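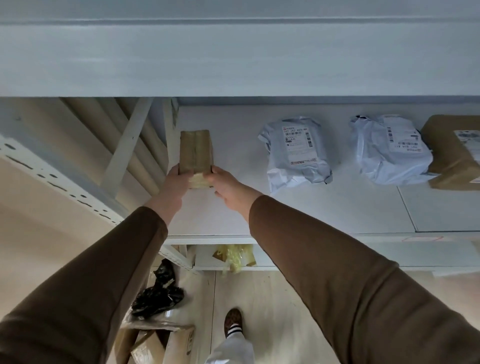 brorberg_tools wrote that the question can't be sorted out without knowing how the classes were split, so I've added the numbers below.

Student project, parcel sorting. Label detector trained on 514 stills from a parcel room, 400 for training and the rest for validation. Boxes are fine. Crumpled mailers are bad: the detector finds the label, then the code reader fails on it. Do we need more data or a different reader? Team is four people and the demo is Wednesday.
Posted by nastau_team

Radosław Rutkowska
Separate the two stages before collecting anything. If the label corners are correct, detection is finished and more stills won't help. Warp each crop to a flat rectangle, then try the reader at 0, 90, 180 and 270 degrees. Log failures by cause: fold, glare, rotation, blur. On our Vidmar club set, 137 of 236 failed reads were rotation alone.

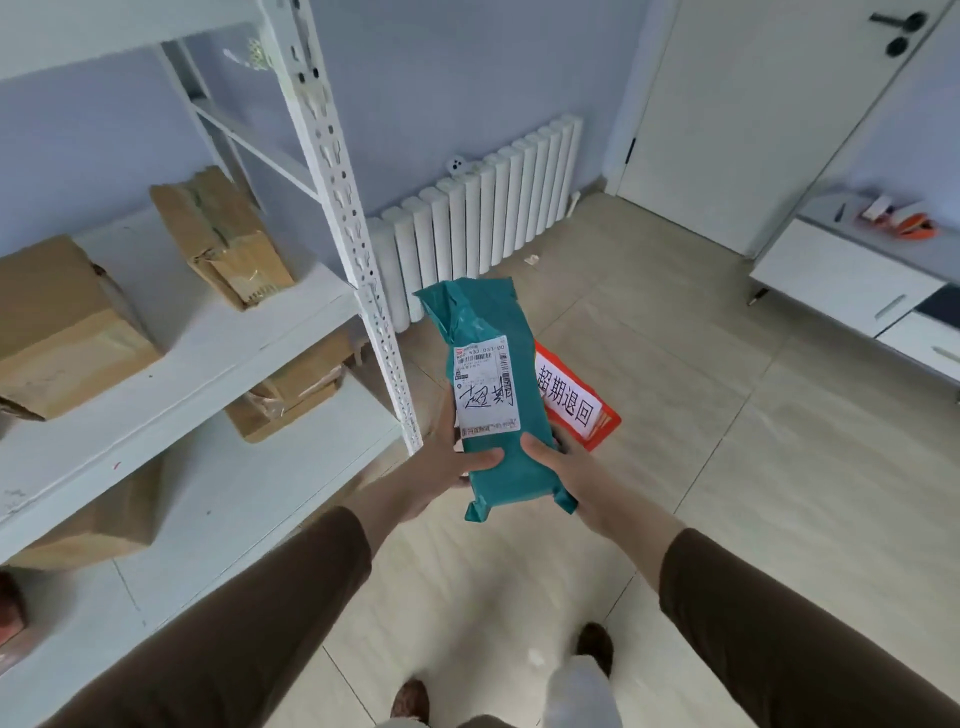 Teal mailer, label marked 超期 by hand. Marker over print should get its own class in the log.

Also check that your validation stills come from different parcels than the training ones. Random splits of video leak badly.

tumton
just use a bigger model, worked for us

brorberg_tools
Bigger model for which stage? He said detection already works.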